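Shop > Rally & Track > Underbody > Sump Guards

Prarner Valura sump guard – gravel and tarmac

Filed under: Protection, Club Rally

4 min read

Back in stock, finally. The Valura is our full width sump guard for front wheel drive club cars, made for people who do forest stages at the weekend and have to get the same car home after. Bolts up to the subframe, covers the sump and the front of the gearbox, leaves the drain plug reachable. That last bit matters more than you'd think until you've had to drop a whole guard in a service park with 20 minutes on the clock.

Two versions. Gravel is the thick one. Tarmac is thinner, same fixings, same shape, shorter at the back edge. If you do a bit of both buy the gravel and live with the weight.

What changed from the old one

The old guard had a straight front lip and it scooped. Mud, stones, half a hedge in one case. The new lip is folded up and back on itself so stuff slides under. We also moved the rear mounts outboard, as the old ones sat right where the exhaust wanted to be on cars with a bigger downpipe. Slots instead of round holes at the back, so if your subframe has had a knock and isn't quite square it'll still go on.

Myrto Kyriakidis ran the first one on her own car all last season, 2,000 stage and road miles, same guard throughout. It came back scraped to bits and with one corner bent up. She hammered the corner flat on a kerb and wants it back, so no, it isn't for sale, please stop asking.

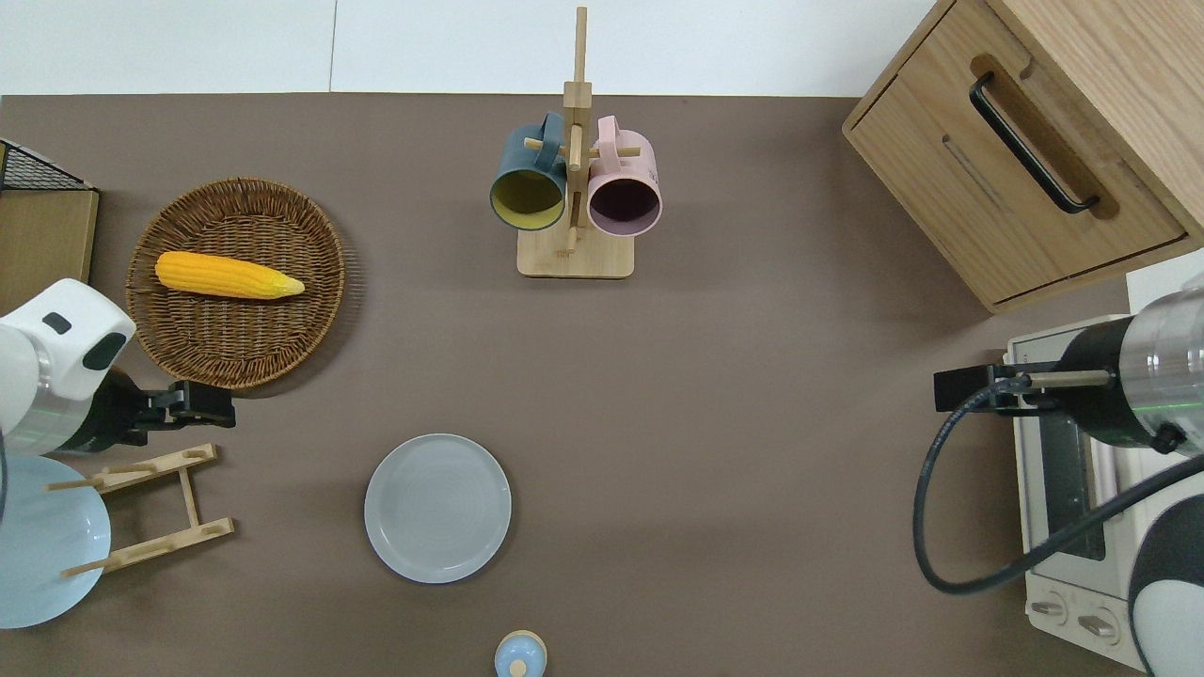 Fitting is a two spanner job, on ramps or good stands. Not on a trolley jack. Offer the guard up at the front first, get both front bolts in by a few threads, then swing the back up and start those. Leave everything loose untill all the bolts are in. Then nip up front to back. Torque for the main bolts is 39 Nm, and check them again after your first stage or your first bumpy road drive, they do settle.

Threadlock yes. Copper grease no. We get a lot of guards sent back "rattling" and it's nearly always a bolt that's walked out.

If you've got the Royer lower brace fitted you need the spacer kit. Without it the guard sits against the brace and you'll hear it over everything. Kit is a separate line on the order form, tick the box. Kosusen braces are fine as they are, we tried one – clears with a finger to spare.

In the box: guard, main bolts and washers, rear slot plates, fitting sheet. Fitting sheet still shows the old lip in the drawing, ignore that, the bolt positions are right.

Not in the box: spacer kit, threadlock, any kind of undertray. The factory plastic tray won't go back on with this fitted. Keep it in the shed for when you sell the car.

Does it make the engine run hotter? A bit, sat in a queue for stage start on a warm day. Moving, no. There are louvres behind the sump and they want keeping clear, poke them out with a screwdriver when you wash underneath.

Delivery. Gravel guards go out on the heavy courier so allow an extra day. Batch is 28 and a fair few are already spoken for from the waiting list. If you were on it you should of had an email, check your junk. Collections by arrangement, ring first and ask for Waqas Jadoon. He'll fit it for you as well if the ramp's free, labour is extra, and please wash the underneath of the car before you bring it.

Replacement bolts and slot plates are kept on the shelf all year.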